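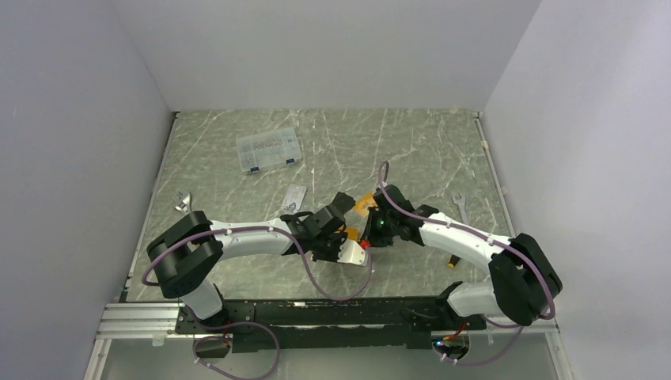 Unit 7: Costing a two-arm bench cell

The purchase price of the arms is the figure most people bring to a budget meeting, and it is the easiest one to get. The remainder of the cell is harder to price, as it comes from several suppliers and some of it is made in house. Work outwards from the arms. A shared mounting rail, an aluminium extrusion frame to fasten it to, a table surface and three walls are all separate lines, and so is the cable run along each arm with its clips. Small parts need storage within reach, for which a compartment box with a lid latch is enough, and the wrenches and screwdriver left on the table should be bought for the cell and kept on its inventory.

Capital and running costs

Put an item under capital if it will still be in use when the arms are replaced. Frames, rails and walls normally qualify. Gripper fingers, cables, clips and tape do not, and should be entered as running costs from the first year. Students tend to leave cables out altogether. A cable that flexes with the arm is a wearing part and should be listed with a spare for each side.

Tools are a grey area. The Clestard worked budget puts them under capital, the Tully one under running costs. Either is accepted in the coursework provided the choice is stated and kept to.

Worked figures

Flornley priced its enclosure materials at 2177 before tax, excluding arms and controllers. The quotation had 57 lines, of which 6 were for fixings. Beatriz Figueiredo's note on the file asks for the fixings to be merged into one line with a parts list attached. Do the same in your own submission - a long quotation is slow to check and hides omissions.

Lead times

Arms and extrusion seldom arrive together. Order the frame first, so that the rail can be fitted and checked for level before the arms are unpacked. If the arms come early, check them against the delivery note and leave them boxed. The warranty period may start at delivery, so ask the supplier for the start date in writing.

Space

Allow for the reach of both arms, including the area where they overlap, and for access at the front edge. Cable loops need clearance above the arms and below the rail. Measure these with the arms in their highest and lowest working positions.

Coursework

Prepare a budget for one cell using the Flosix template. Show capital, running costs and spares on separate sheets. Give the source of each price. Drafts go to Senyo Bawa; questions on the template go to Tímea Vida. Final versions are due in August.

Notes revised 5 Jan 2025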